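How to restock a small drink rack from a basket

Our rack at Skornance is a small one, with lanes that lean so each bottle goes down behind the one before. For a long time I filled it bottle by bottle from the carton, and it took me 14 minutes. With a basket it takes 5.

What you need: a rack with lanes, a plastic basket with openings in the walls, a soft cloth, and the new bottles.

Step 1. Take all the old bottles out and put them on the table. Wipe the lanes with the cloth and let them dry well, or the bottles will stick halfway.

Step 2. Read the dates. The bottles with the nearest date must go in the front.

Step 3. Load the basket in the opposite order, so the bottles you need first are on top. Do not fill it over the rim.

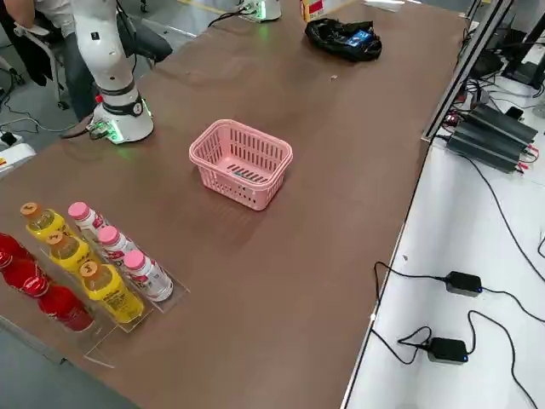 Step 4. Put the basket close to the rack, on the side of your stronger hand. Fill one lane completely before you start the next. Hold each bottle by the neck and let it down slowly, with the label to the front.

Step 5. Push lightly on the last bottle of every lane. If the lane moves, it is too full and you should take one out.

Empty bags and wrapping can wait on the far end of the table until you finish.

Malsha Herath asked me if the same works for cans. Yes, but cans roll faster, so keep one hand at the bottom of the lane.

Leonor Veloso, 16th June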